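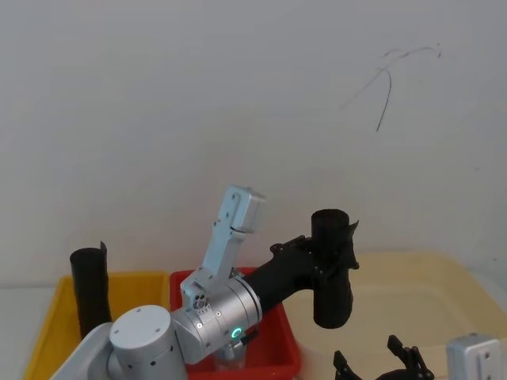 검은색 원통형 튜브

길고 둥근 물건 정리하기: 관, 봉, 두루마리

조회 3560 · 공유 210 · 댓글 15

작업실이나 창고에서 자리를 가장 애매하게 차지하는 것이 길고 둥근 물건이다. 배관 자투리, 커튼봉, 지관통, 벽지 두루마리, 낚싯대 케이스 같은 것들이다. 눕히면 구르고 세우면 넘어진다. 아래 내용은 집에 있는 재료로 해결하는 방법 위주로 적었다. 새로 사야 하는 것은 따로 표시했다.

먼저 길이로 나눈다

종류별로 나누면 한 통에 긴 것과 짧은 것이 섞여서 짧은 것은 바닥에 가라앉는다. 길이를 기준으로 무릎 아래, 허리 아래, 그 이상의 세 묶음을 만든다. 무릎 아래 길이는 서랍이나 얕은 상자에 눕혀 두고, 허리 아래는 통에 세우고, 그보다 긴 것은 벽이나 천장에 건다.

자투리는 손 한 뼘보다 짧으면 버린다. 나중에 쓸 것 같아도 막상 필요할 때는 치수가 맞지 않는다. 황동이나 구리 자투리는 모아 두었다가 고철로 낸다.

세워 두는 통

우산꽂이도 되지만 폭이 좁아 위쪽이 무거우면 쓰러진다. 페인트 통처럼 바닥이 넓은 것이 낫다. 바닥에 모래를 손가락 두 마디 높이로 깔면 무게가 잡히고 관 끝도 덜 상한다. 습한 지하실이라면 모래 대신 자갈을 쓴다. 모래는 물기를 오래 머금어서 쇠파이프 끝이 먼저 녹슨다.

통 안을 칸으로 나누려면 굵은 PVC관을 15cm 길이로 잘라 바닥에 촘촘히 세우고 서로 맞닿는 곳을 케이블타이로 묶는다. 접착제로 붙이면 나중에 굵기를 바꿀 수 없다. 칸 하나에 물건 두세 개까지만 넣는다. 꽉 채우면 하나를 뺄 때 옆의 것이 따라 올라온다.

벽에 거는 방법

긴 봉은 받침이 두 개면 되고, 얇은 플라스틱관은 세 개가 있어야 가운데가 처지지 않는다. 전선 몰딩이나 PVC관은 여름 한 철만 잘못 두어도 휘고, 한번 휘면 다시 펴기 어렵다. 받침은 선반 까치발을 그대로 써도 된다. 끝이 위로 꺾이지 않은 까치발이면 앞쪽에 나사를 하나 박아 턱을 만든다.

석고보드 벽에는 반드시 샛기둥 위치를 찾아서 박는다. 자석을 벽에 대고 천천히 옮기면 석고보드 나사에 붙는 곳이 나오는데, 그 줄이 샛기둥이다. 앵커만 믿고 쇠파이프를 걸면 안 된다.

두루마리와 종이

벽지, 포장지, 도면은 고무줄로 묶지 않는다. 고무줄은 자국을 남기고 몇 해 지나면 종이에 눌어붙는다. 휴지심을 세로로 잘라 겉에 끼우면 풀리지도 않고 눌리지도 않는다. 두루마리가 굵으면 휴지심 두 개를 잘라 이어 붙인다.

지관통에 넣을 때는 종이를 통 안지름보다 조금 작게 말아서 넣고, 안에서 저절로 펴지게 둔다. 꺼낼 때 안 나오면 억지로 당기지 말고 손가락을 안에 넣어 말린 방향으로 돌리면서 뺀다. 오래 둘 도면이라면 얇은 중성지로 한 겹 감싸는 것이 좋다. (문구점에서 따로 사야 한다.)

뚜껑이 꽉 끼어 안 열리는 통

겨울에 창고에서 꺼낸 통은 플라스틱 뚜껑이 굳어서 잘 안 열린다. 실내에 한 시간쯤 두었다가 연다. 그래도 안 되면 뚜껑 둘레에 고무장갑을 감고 비튼다. 드라이버로 들어 올리면 종이통은 가장자리가 찢어진다. 다음에 쉽게 열려면 뚜껑 안쪽 테두리에 양초를 한 번 문질러 둔다.

굴러가는 것 막기

작업대에서 둥근 재료를 자르거나 칠할 때는 각목 두 개를 나란히 놓고 그 사이에 얹으면 된다. 자주 한다면 각목 하나에 V자 홈을 파서 받침을 만들어 둔다. 톱으로 양쪽에서 비스듬히 켜면 되고 홈이 정확할 필요는 없다. 홈에 헌 청바지 천을 붙이면 칠한 면을 빼고는 긁힐 일이 없다.

칠을 할 때는 관 양 끝에 구멍보다 굵은 막대를 깎아 끼우고, 막대만 받침에 얹는다. 이렇게 하면 돌려 가며 한 번에 칠할 수 있다. 칠이 마르기 전에 막대를 빼면 끝에 페인트가 맺히니 다음 날 뺀다.

이름표 붙이는 자리

둥근 면에는 종이 이름표가 잘 떨어진다. 마스킹테이프를 한 바퀴 넘게 감고 겹친 부분에 굵기와 길이를 쓴다. 세워 두는 것은 위쪽 끝에, 눕혀 두는 것은 앞으로 보이는 끝에 붙인다. 검은 관에는 흰색 테이프가 가장 잘 보인다. 연필보다 유성펜이 오래간다.

굵기를 적을 때는 바깥지름인지 안지름인지 같이 적는다. 바깥지름 26mm짜리 관에 안지름 26mm 부속을 사 오면 맞을 때도 있고 안 맞을 때도 있다. 철물점에 갈 때는 자투리 한 토막을 가져가는 편이 빠르다.

끝 막기

밖이나 창고에 두는 관은 양 끝을 막는다. 벌레가 집을 짓고 먼지가 쌓인다. 비닐을 씌우고 테이프로 감으면 되는데, 쇠파이프는 한쪽만 막고 막은 쪽을 위로 세운다. 양쪽을 다 막으면 안에 맺힌 물기가 빠지지 않는다. 테니스공을 반으로 잘라 씌우는 방법도 있고, 이 경우 바닥 긁힘도 같이 막아 준다.

글: Gion Sutter

관련 글
- 녹슨 줄자 다시 감기게 하기
- 페인트 통 뚜껑 깨끗하게 닫는 법
- 각목 자투리로 만드는 클램프 걸이
- 창고 습기, 봄이 되기 전에 잡기
- 헌 청바지 천을 작업실에서 쓰는 곳

문의: 하단 메뉴의 독자 편지함 | © Prillness 살림과 작업실 | 맨 위로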